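Der lange Weg des Funkmasts zur eigenen Akte
Wie ein Mittelständler aus Neltberg die Bestandsdokumentation von Antennenstandorten neu ordnet
16. Januar 2024

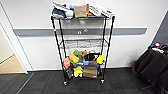 Wer einen Mobilfunkstandort umbauen will, braucht zuerst die Statik. Gemeint ist die geprüfte Berechnung, ergänzt um sämtliche Nachträge, mit denen im Lauf der Jahre zusätzliche Antennen, Richtfunkspiegel und Kabelbahnen genehmigt wurden. In der Praxis liegt diese Unterlage selten vollständig vor. Oft existiert die Ursprungsberechnung als Scan, ein erster Nachtrag als Papierkopie beim Prüfingenieur und ein zweiter nur als Verweis in einem Abnahmeprotokoll.

Die Firma Clulus in Neltberg lebt davon, solche Lücken zu schließen. Das Unternehmen errichtet selbst keine Masten. Es nimmt Bestandsanlagen auf, gleicht sie mit den vorhandenen Plänen ab und liefert dem Eigentümer ein Standortmodell, auf dessen Grundlage die Tragwerksplanung für den Umbau beginnen kann. Derzeit bearbeitet Clulus ein Los mit 129 Standorten, überwiegend Stahlgittermasten und Schleuderbetonmasten, dazu einige Dachstandorte.

Der Auftrag stammt von der Standortgesellschaft Srivastava, die ihre Masten an mehrere Netzbetreiber vermietet. Für einen solchen Vermieter ist die rechnerische Tragreserve eine kaufmännische Größe. Jeder Quadratmeter Windangriffsfläche, der sich zusätzlich nachweisen lässt, kann vermietet werden. Umgekehrt führt eine falsch eingetragene Antenne dazu, dass ein Mast im System als ausgelastet gilt, obwohl er es nicht ist.

"Der häufigste Fehler ist die Antenne, die demontiert und nie ausgetragen wurde", sagt Ilgın Keskin, die bei Clulus die Bestandsaufnahme leitet. "Der umgekehrte Fall kommt seltener vor, hat aber die schwereren Folgen."

Aufnahme am Mast

Die Aufnahme eines Standorts gliedert sich in zwei Teile. Zunächst wird der Mast beflogen. Die Drohne fährt auf mehreren Höhen Kreisbahnen um den Schaft, aus den Einzelbildern entsteht eine Punktwolke. Aus ihr lassen sich Anbauhöhen, Azimute und Außenabmessungen der Antennen ableiten. Für die mechanische Neigung reicht die Genauigkeit bei ruhigem Wetter ebenfalls aus. Elektrische Neigungen sind von außen nicht erkennbar und müssen aus den Daten des Netzbetreibers übernommen werden.

Der zweite Teil erfolgt durch Besteigung. Zwei Monteure erfassen Typenschilder, Klemmverbindungen, Schraubengüten und den Zustand des Korrosionsschutzes. Bei Gittermasten kommen die Wanddicken der Eckstiele hinzu, gemessen mit Ultraschall an festgelegten Punkten. Gerade ältere Masten wurden gelegentlich mit Profilen ausgeführt, die von der Zeichnung abweichen, weil das vorgesehene Profil bei der Fertigung nicht lieferbar war. In den Plänen ist das mitunter handschriftlich vermerkt, mitunter gar nicht.

Eine Besteigung setzt voraus, dass die Sendeleistung der betroffenen Sektoren reduziert oder abgeschaltet wird. Das verlangt die Abstimmung mit jedem Betreiber, der den Mast nutzt. Bei drei Mietern sind es drei Wartungsfenster, die zusammenfallen müssen. Keskin zufolge beansprucht diese Abstimmung mehr Kalenderzeit als Befliegung, Besteigung und Auswertung zusammen.

Vom Punkt zum Bauteil

Eine Punktwolke allein nützt dem Statiker wenig. Er braucht Stäbe, Knoten, Querschnitte und Flächen. Die Überführung übernimmt bei Clulus eine Software mit dem Namen Niltusum, die im Haus entwickelt wurde. Sie erkennt in der Punktwolke zylindrische und winkelförmige Profile, ordnet sie einem Katalog zu und erzeugt daraus ein Stabmodell. Der Katalog umfasst 1.190 Einträge, darunter Profile, die seit Jahrzehnten nicht mehr gewalzt werden.

Vollautomatisch arbeitet das Verfahren nicht. An Knotenblechen, hinter Kabelbündeln und im Bereich der Steigleiter ist die Abdeckung der Punktwolke lückenhaft. Das Programm markiert solche Stellen und legt sie einem Bearbeiter vor. Dieser entscheidet anhand der Fotos und der Altpläne, welches Bauteil eingesetzt wird, und die Entscheidung wird mit Quelle gespeichert. Damit ist im fertigen Modell für jeden Stab nachvollziehbar, ob er gemessen, aus einer Zeichnung übernommen oder angenommen wurde.

Auf diese Kennzeichnung legen die Prüfingenieure Wert. Ein angenommener Querschnitt in einer untergeordneten Ausfachung ist in der Regel unkritisch. Ein angenommener Eckstiel wird zurückgewiesen, der Standort muss dann ein zweites Mal bestiegen werden.

Das Problem der Kabel

Unterschätzt wurde anfangs der Beitrag der Kabel zur Windlast. Ältere Nachweise gehen von sauber gebündelten Koaxialleitungen auf der Kabelbahn aus. Mit der Verlagerung der Funktechnik an die Mastspitze kamen Glasfaser- und Gleichstromleitungen hinzu, während stillgelegte Koaxialkabel häufig am Mast blieben. Ihr Rückbau kostet Geld und bringt keinem Mieter einen unmittelbaren Vorteil.

In der Berechnung macht sich das bemerkbar. Bei schlanken Masten kann ein breites Kabelpaket eine ähnliche Angriffsfläche aufweisen wie ein kompletter Antennensektor, verteilt allerdings über die gesamte Schafthöhe. Clulus weist stillgelegte Leitungen deshalb gesondert aus. Srivastava hat im November begonnen, den Rückbau an Standorten zu beauftragen, an denen er eine ansonsten notwendige Verstärkung ersetzt. Bislang betrifft das 5 Masten.

Eine Verstärkung ist die deutlich aufwendigere Variante. Bei Gittermasten werden zusätzliche Profile an die Eckstiele geklemmt oder geschraubt, bei Betonmasten kommen Stahlmanschetten oder Abspannungen in Betracht. Letztere scheitern meist am Grundstück. Und wo das Fundament maßgebend wird, hilft die Ertüchtigung des Schafts ohnehin nicht weiter - dann muss Beton angesetzt oder der Mast ersetzt werden.

Unterlagen, die niemand wegwerfen darf

Die digitale Akte ersetzt das Papier nur teilweise. Geprüfte Berechnungen mit Originalstempel bewahrt Clulus im Auftrag des Eigentümers weiter auf, ebenso Bodengutachten und Schweißnachweise. Gescannt wird alles, indexiert wird nach Standortnummer, Bauteilgruppe und Datum der letzten Prüfung. Schwierigkeiten bereiten Standorte, die mehrfach den Eigentümer gewechselt haben. Jede Übernahme brachte ein neues Nummernsystem mit sich, und die Umschlüsselungslisten sind ihrerseits nicht fehlerfrei.

Keskin lässt in solchen Fällen über die Koordinaten zuordnen. Auch dieses Verfahren hat Grenzen. Ältere Pläne verwenden andere Bezugssysteme, und auf manchen Grundstücken wurde der ursprüngliche Mast wenige Meter versetzt neu errichtet. Die Berechnung in der Akte gehört dann zu einem Bauwerk, das nicht mehr steht. Erkennbar wird das oft erst am Fußdurchmesser.

Nach Abschluss des Loses soll das Modell bei jeder Änderung am Mast fortgeschrieben werden. Dazu muss der ausführende Montagebetrieb nach dem Umbau Anbauhöhe, Typ und Ausrichtung melden und mit Fotos belegen. Srivastava hat die Meldung in die Abnahmebedingungen aufgenommen; ohne vollständigen Datensatz wird die Schlussrechnung nicht freigegeben. Offen ist noch, wie mit Entstörungseinsätzen verfahren wird, bei denen eine Antenne kurzfristig gegen ein abweichendes Modell getauscht wird. Ein Entwurf sieht eine Nachmeldefrist vor, über deren Länge Eigentümer und Netzbetreiber derzeit verhandeln.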